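Petdale Kids' Book Club - FAQ

What ages is it for?
Five to nine mostly. Younger sibs fine if they can sit for a chapter.

What are we reading this fall?
Nonfiction picture books. First up is Orkden, the one on caves and what lives in them. 42 pages, big type. After that, Araya, a river book. Reviews of both go up in October.

Do I have to buy the books?
No. The library has 13 copies of Orkden, put your name on the list early. Araya is on order.

Is Orkden scary?
A bit. The bat spread is dark and there's a spider close up. Preview it if yours is a worrier. The back notes are long, skip them for the littles.

Why the old edition of Grulach?
We like the 1949 pictures better. New one trimmed the text and lost the map. Either is ok to bring, page numbers wont match tho.

Can my child write a review?
Yes please! Three sentences is plenty. Title, what its about, did you like it. Drop it in the box by the desk or email it. 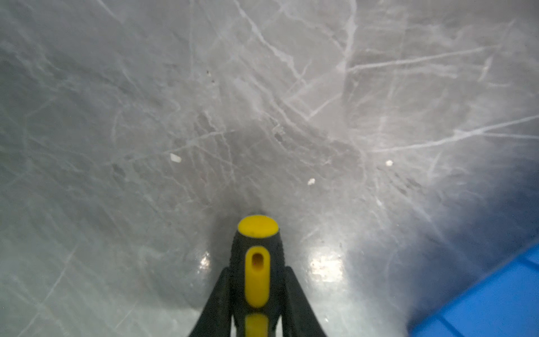 When do we meet?
4 pm, childrens room. Done by 5. Snacks ok, no nuts.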